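How Does Nail Polish Get Hard?

A page for curious children, from the Plovby reading corner
Dec 3, 2018

Maybe you have seen a grown-up sit very still with the fingers spread out like a star. Maybe you did it yourself. The polish is on the nails, it shines, and everybody says the same words: "Don't touch anything yet!"

Why must we wait? And what happens in the polish while we are waiting? Let us look at it slowly.

First, what is a nail?

A nail is made of a strong stuff called keratin. Your hair is made of keratin too. So are the hooves of a horse and the claws of a cat. The part of the nail that you can see is not alive, and for this reason it does not hurt when somebody cuts it. The living part is hidden under the skin, at the bottom of the nail. There the new nail is made, and it pushes the old nail forward, a very little bit every day.

Fingernails grow faster than toenails. If you paint your fingernails in June, then after some time you will see a small empty place near the skin, with no color on it. The polish did not move. Your nail grew and carried the polish away with it, like a slow train.

What is inside the bottle?

Nail polish looks like paint, and it is a kind of paint. In the bottle there are several things mixed together. I will tell you the most important ones.

There is something that makes the film. A film here is not a movie. It is a thin skin, like the skin that comes on warm milk. The film is the part that stays on the nail and becomes hard.

There is the color. Colors in polish are usually very small grains of powder, called pigments. They are so small that you cannot feel them with your finger. In a polish with glitter there are bigger pieces, and those you can see very well.

And there is a liquid with the name solvent. The solvent keeps all the rest soft and wet, so that the brush can spread it. It is also the solvent that you smell when somebody opens the bottle. The smell is strong, and it is better to open a window.

Where does the wet go?

Now we come to the waiting. When you put water on a plate and leave it in the sun, later the water is gone. It went into the air. We say that the water evaporated. The solvent in nail polish does the same thing, but it does it much faster than water.

When the polish is on the nail, it is spread very thin. The solvent from the top can go out into the air quickly. After this the solvent from deeper down must travel up and go out also. What stays behind is the film with the color inside it.

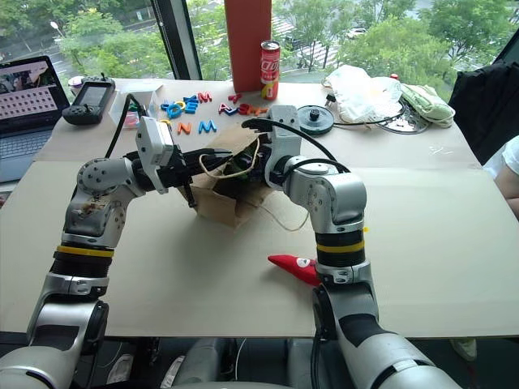
The top of the polish becomes dry before the bottom. This is the trick that catches many people! They touch the nail softly and it feels dry, so they put the hand in a pocket to find a key. But under the dry skin the polish is still soft, and now there is a wrinkle in it, or the pattern of the cloth.

A thick coat needs a long time, because the solvent from the bottom has a long way to go. Two thin coats are better than one thick coat. You must let the first one dry before you put the second.

Is blowing on it a good idea?

Many people blow on their nails. The moving air carries the solvent away from the nail, so it can help a little. But your breath is also warm and damp, and you become tired and maybe dizzy. A small fan does it better. Waiting does it also very well, if you have a book that somebody else can hold for you.

The other kind: gel

In nail salons there is also a different kind of polish, called gel. Gel does not become hard by losing its solvent into the air. You could leave it in a dark room for a long time and it would still be sticky.

Gel has very small parts inside that are waiting for a special light. The light comes from a lamp, and the customer puts the hand under it. When the light reaches the gel, the small parts take hold of each other and make long chains, and the chains hold other chains. Think of children in a school yard. At first they all run around alone. Then somebody blows a whistle and they all hold hands in a big net, and now it is difficult for anyone to run away. The light is the whistle.

Gel polish and its lamp are for grown-ups. It can make the skin itch if it touches the skin before it is hard, and the work needs training. It is also not easy to take off. If you pull it with your fingers, a thin layer of your own nail can come off with it.

How does the polish come off?

Usual polish comes off with a liquid called remover. The remover is a solvent too. It goes into the hard film and makes it soft and wet again, and then you can wipe it away with cotton. So the polish goes back, almost, to what it was in the bottle.

Remover can burn, and it must never come near a candle or a stove. It is also bad for the eyes. Please let a grown-up open the bottle and help you.

Something to try at home

You don't need nail polish for this. Ask first if you may use the white school glue and some food color.

Mix a spoon of glue with one drop of color. On a plastic lid, paint one very thin spot. Next to it, make one fat spot, as thick as a pea. Then touch both spots very softly with a toothpick after 10 minutes, and again later when you remember it. Which one makes a skin first? Is the fat one still soft under its skin?

School glue has water in it where the nail polish has solvent, so it is slower, but you can watch the same thing happening. When the spots are completely dry, peel them off the lid and hold them against the window.

Words from this page

Keratin: the strong stuff in nails, hair, hooves and claws.
Pigment: very small grains that give color.
Solvent: a liquid that keeps other things soft or melted in it.
Evaporate: to go from liquid into the air.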